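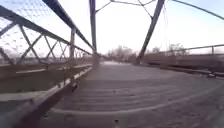
*Fig. 1. Truss bridge from deck level. White stripe on left curb, path carries on past the end posts.*

# Week 5: collecting examples for a path-following robot

Notes for Thursday. Read before the lab, Marthinus won't go over it again.

## Where we are

Last week: what a policy is, image in, steering and speed out. This week: where the images come from. Dull topic, takes up most of the work.

One example = one image, plus the command the driver was giving at that moment, plus odometry. Examples come in runs. A run is one continuous drive with the recorder on. Keep the two words apart in your reports, people mixed them up all through last year's and it made the marking horrible.

The Hakesstead set, which you'll all be using:

- 21 runs
- 3242 examples after thinning
- one driver per run, name in the run notes
- joystick driving throughout, no autonomy in the loop

Thinning: raw log is far too dense, neighbouring images nearly identical. We keep one every so often *by distance travelled*, not by time. Otherwise every pause gives you a great heap of the same picture with speed zero, and the model learns to sit still. (Refilwe's first model did precisely this. Would not set off.)

## What the bridge gives you

Fig. 1 again. Easy bits: two long edges, both running to the same place. A model gets good at this quickly. Loss drops, everyone pleased.

Things to be wary of:

- The sky is nearly white. Steelwork goes dark against it. Ask what your exposure setting does to the deck.
- Faint lines *across* the deck. Edge detectors love them and they say nothing about where to steer.
- Left lattice and right railing look very different in the image. Mirror the image for augmentation and you must flip the steering sign as well. Every year somebody forgets.
- Straight driving. On a bridge nearly all steering labels sit near zero. A model that always outputs zero scores well on it. So never report one average over everything, split by stretch of route.

Curbs: straight lines come out bowed towards the corners with this lens. Two options, undistort before training or leave it and let the network cope. Either fine. Not fine: undistorted in training and raw on the robot. Write down which you did.

## What the open path gives you

Harder. Grass on one side, fence and shrubs on the other, so the two edges of the drivable area are different sorts of thing. The concrete gets wider on the right as well. Where should the robot be? Middle of the concrete? A fixed distance from the grass? Drivers disagree, and if drivers disagree the labels do too.

Pravesh and Morag drove a stretch like this back to back. Pravesh hugs the left edge, Morag goes down the middle. Train on both and the model wanders between the two. Agree on a rule **before** driving and put it in the run notes. Ours: keep to the middle of the narrowest part you can see ahead.

Also light. Low light is where the grass and shrubs lose their detail, concrete and sky stay bright. Look at the one below and decide for yourself whether you could draw the right-hand edge by hand. If you can't, be careful how much you trust a label that depends on it. Seams in the concrete too, same trouble as the deck lines, only curved.
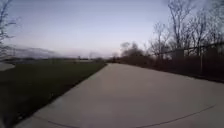

## Recovery examples

A good driver never gets near the edge. So the data has no images from near the edge, so when the robot drifts there it has no idea what to do. Small errors pile up. This is the main idea of the week, expect it in the report.

Fix used here:

1. Recorder **off**. Steer the robot towards one side, walking pace.
2. Stop. Recorder **on**.
3. Steer back to the line and carry on a few metres.
4. Recorder off. Repeat for the other side.

If you leave the recorder on in step 1 you are teaching it to drive off the path. On the bridge do only shallow ones, curb and railing are close. Second person walks alongside with the stop button, always.

## Splitting

Split by run, never by example. Two neighbouring images in train and test is cheating, even by accident. Hold out at least one whole bridge crossing and one whole stretch of path.

## For the lab

- Pull 1000 examples from the set, whole runs until you get there, trim the last one.
- Plot the steering histogram. Describe it in two sentences.
- Find five images where you disagree with the driver. Say what you'd of done.
- Train the small network from week 4, no changes. Test on bridge and path seperately.

Rafail has the spare drives, bring them back. Questions to Marthinus, before lunch if possible. Reading: chapter on imitation in the course pack, skip the proofs.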